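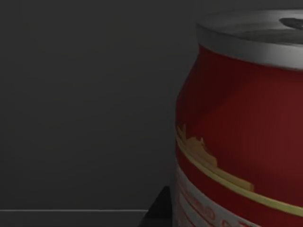
Goossens thinks the crossover should stay on the shelf, and the comment was sitting in our shared notes when I opened them this morning: two franchises, two sets of fans, one movie that has to please both, and why would we spend a summer cutting a fan trailer for something no studio has asked for? Fair question. I read it twice over breakfast and then went in and kept cutting anyway.

20 Jun 2020

OK, so where are we. The fan trailer (still called Rollby, still a terrible working title, I know) is at 168 seconds, which is too long by a mile. I want it under two and a half minutes and I keep falling in love with shots. The rooftop bit alone eats up more time than the whole middle section! I pulled it apart today and put it back together three different ways and the first way was the best one. Figures.

Things I did, mostly for whoever opens the project next:

Moved everything over to the Cornex drive. All 2882 clips are on there now, sorted by movie and then by reel. The old folder is still on the desk machine but please don't cut from it, the links will break and I'll be the one up at midnight fixing them. There are a few clips with no sound. I put an X on the end of the name. Some of them might be fine to use under music.

Threw out the narrator. I loved the narrator in February. I listened to him again today with the good headphones on and he sounds like he's selling me a mattress. So now the two heroes carry it with their own lines, and there's a lovely moment where one asks a question and the other one (from a completely different movie, ten years apart) seems to answer it. I had to flip a shot so they look at each other. The scar ends up on the wrong cheek. I'm leaving it in, somebody will write in about it and that's OK.

Color is still a mess. One of these series is all orange and teal and the other one looks like it was shot in a fish tank. I tried pulling them both toward the middle and got mud. Then I tried leaving the fish tank alone and cooling down the other one, and that's a lot closer. Saved as look 4. Looks one through three can go, unless anyone's attached to the purple one?

Music: still the drum track. It drags after the title card. I cut 436 frames out of that stretch and it drags less, but now the big hit lands just before the door opens and it bugs me every single time. Either the door moves or the drum moves. I'd like it to be the drum.

Back to what Goossens wrote, because I've been chewing on it all day. I do get it. Most of these team-up movies spend an hour shaking hands. Everyone needs an entrance, everyone needs a joke, and by the time the villain shows up I'm looking for my coat. But I don't think that's a reason to leave it alone! If the two casts are already in the same room when the movie starts, you skip the handshakes completely. That's how I've cut the opening, and it plays. My wish for the real thing, if a studio ever does it, is that they're brave enough to do the same.

The Bravo screening night wants something from us and I've said yes to the short version, so that has to exist. Same opening, no rooftop, straight to the title.

Still to do: short version, drum hit, end card (spelling!), and a proper look at the fight in the rain, where I'm pretty sure I used the same punch twice.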